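Notes on the Records Cabinet at Villalden

Mon 27 March

The consolidation of paper records at the Villalden office has now reached the last of the low cabinets. Readers of this blog will recall that the exercise began in January, when I undertook to reduce the paper held on our floor to what is required by the retention schedule and to place the remainder where it can be found. I set out in this entry how the work has gone and what has been decided for the cabinet beside the long desk.

At the start, the register listed 565 folders. Many were duplicates of material already scanned under the Gerninon project, and a good number related to leases that had lapsed. After review, 100 folders were approved for continued storage on paper. Of these, 56 concern Horrocks and must be kept together. The rest are divided between personnel matters and equipment warranties, which are consulted rarely but must be produced on request.

The choice of furniture received more thought than I had expected to give it. The tall metal units were offered to us again and declined. A low cabinet with a wood finish sits more comfortably beside the desks, and its top gives a useful surface for sorting. It is also a pleasant piece of furniture, and I admit that this weighed with me.
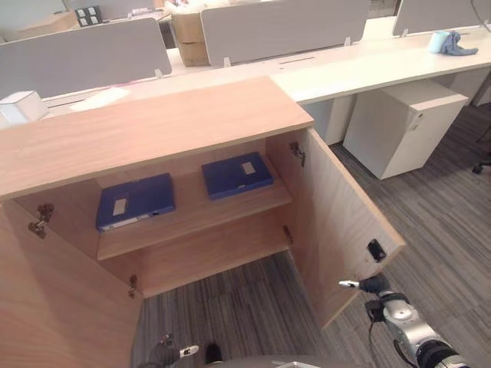
The low cabinet with its doors open and two file boxes on the shelf.

File boxes in this cabinet are to be stored flat. I am aware that some colleagues prefer them upright, and for boxes in daily use I would agree. Papers that are seldom handled tend to slump in a half-filled upright box, and the corners curl. Labels should carry the record series and the year of review, in black ink. The old practice of writing the name of the responsible employee has been discontinued — several of those named left the organization long ago.

The space under the shelf is to be left clear for the present. A proposal to use it for printer paper was considered and set aside, as paper deliveries have a way of spreading into any compartment made available to them. The matter may be reopened once the Zestow transfer is complete and the final volume of records is known.

Both doors should be closed after use. When open they extend well into the walkway, and anyone passing along the desk will meet them at shin height.

Fourteen folders remain unassigned. They contain correspondence on carpet cleaning and the replacement of desk dividers, and I have not yet found a series in the schedule to which they belong. I will write again when they have been placed.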